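Nollholm gripper and fixed camera, tried on kitchen objects

Review by Dušan Bošković

I have used the Nollholm two-finger gripper in our small workshop since the winter, first on an older arm and now on the bench arm that we share with the packaging people. Before that we had the Lirnireck, which is still on the shelf and which I like very much, so this review is also a comparison between the two. I have tried to be fair. I should say that we paid for both of them ourselves and that the sellers did not ask me for any text.

First the price. The Nollholm came to us for 879 euros with one set of fingers, the cable and a box of screws. The Lirnireck was cheaper when we bought it, but the fingers were sold separately and in the end the difference was small. In the Nollholm box there is also a printed card with the wiring, and this card is correct. I mention it only for the reason that the Lirnireck card was not correct, and I lost a Tuesday on it.

Mounting took me less than one hour. The screws go in from the front and you can reach all of them with a normal key. With the Lirnireck one screw sits behind the cable exit, and I have to take the cable out each time. If you change grippers once a year it does not matter. We change them every week, so for us it matters a lot.

The controller is a Trajkovski, the small one without a screen. It recognised the Nollholm at the second start. At the first start it showed only a red light, and I had to set the address by hand. The manual explains this on page 8, in a paragraph which is easy to miss. After that I had no trouble with it. The opening and closing commands are the same as for the Lirnireck, only the force is given in other units, so please check your old programs before you run them! I did not check mine, and a plastic cup paid for it.

For a test I wanted things which one finds in a kitchen. Blocks and cylinders are good for measuring, but every gripper is good with blocks. My colleague Despina Berisha proposed the objects and also the order in which we pick them, from easy to difficult. We kept the same order for both grippers and we put everything back by hand between the runs.

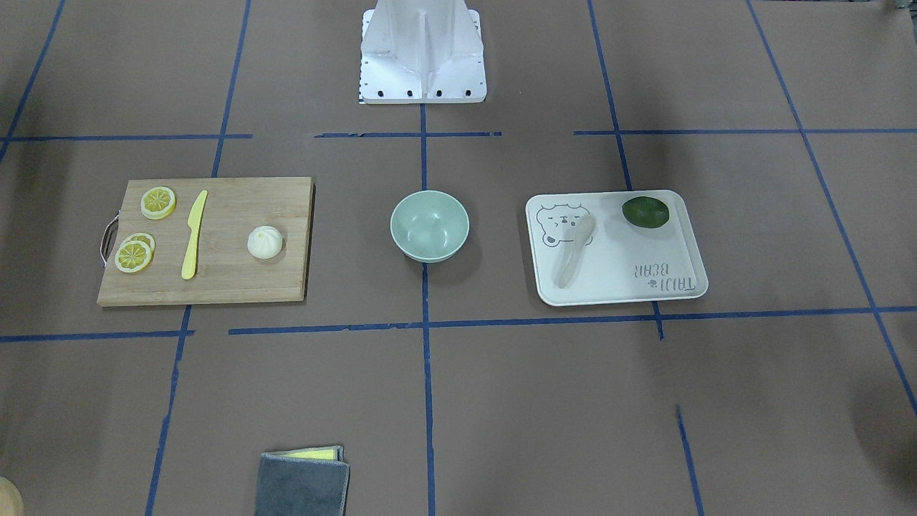 Skopje, January

The table is covered with brown paper and we divide it with dark blue tape. For these tests I recommend tape very much. When the cutting board goes back parallel to the blue line, it is near enough to its old place, and no one needs to take a ruler. The paper has one more advantage for the camera, as it does not shine. On a white table our camera had trouble with white objects, and you will see that in this set there are a bun, a spoon and a tray which are all white.

I begin with the lime. It is the easiest object for both grippers. The Nollholm closes on it softly and the lime does not turn between the fingers. The Lirnireck also holds it, but with a small jump at the moment of contact, and sometimes the lime rolls a little towards the rim of the tray before it is caught. The raised rim helps here. Without it I think I would have spent much time under the table.

The mint-green bowl is also not difficult if you take it by the edge, one finger inside and one outside. Both grippers can do this. The body of the bowl is smooth and round, and from the outside only I could not lift it in a reliable way with either of them. The Nollholm opens wide enough to go around other things of this kind, but on this bowl the fingers slide upwards. Perhaps with softer pads it would be better. Nollholm sells such pads, I have not bought them yet.

The steamed bun was my favourite part. A small bun with a twisted top looks simple, and it is a very good test of force. With the standard setting the Lirnireck leaves two marks in it. With the Nollholm I could go down to force level 4 and the bun came up with its shape as before, and was put down in the bowl without damage. At level 3 it fell. So the useful range is narrow, but it exists, and with the Lirnireck I did not find it at all.

Now the flat objects, where I am less happy. The white spoon lies across the tray, partly over the drawing of the bear, and to pick it up the fingers must come very near to the plastic. The Nollholm fingers are thick at the tip. They touch the tray first, the tray moves, and then the spoon is no longer where the camera said. If you approach at the handle it goes better than at the bowl end. The Lirnireck has thinner tips and here it is clearly the winner. For the yellow knife the result was the same, only the board is heavier than the tray and does not run away, so the Nollholm had more success there than with the spoon.

And the lemon slices. Two of the three overlap, and Despina insisted on this, because in a real kitchen slices do not lie nicely apart. With the Nollholm I took the single slice 7 times out of ten tries. For the overlapping pair I have no good number to give, for sometimes one slice came, sometimes both, and sometimes the front one was only pushed over the wood. The Lirnireck was a little better with the single slice and equally bad with the pair. I would not buy either of them for cutting lemons and serving them!

A few words about the camera. We use a Prudimus, fixed, and it does not move with the arm. The small checkered strip beside the white metal mount is what I look at first when I doubt the calibration. I find a fixed camera more comfortable than one on the wrist, as all objects stay in view and the picture is the same each morning. The weak side is the shadow. In the lower right the paper becomes quite dark, and objects placed in that part were found later or with a wrong edge. I moved the lamp two times and it became better, then worse again when the sun came. The Prudimus software has an exposure setting, but it is for the whole picture and not for a part of it.

I did not test the sponge and the grey towel in a serious way. Both grippers can lift a sponge. For cloth you need another type of finger, in my opinion, and it would not be fair to judge these ones on it.

What I like in the Nollholm:
Fine control of the force, also at low levels
Screws in reachable places
A wiring card without mistakes

What I do not like:
Thick finger tips, bad for spoons and slices
The soft pads cost extra
The noise when it opens fully, which is higher than I expected for this price

If your objects are round or soft, such as fruit, bread or small bowls, I would choose the Nollholm. For cutlery I would keep the Lirnireck, and we do keep ours. I have asked Nollholm if thinner tips are planned and they answered politely that they will tell me. When I have them, or when I have bought the pads, I will add the results under this review.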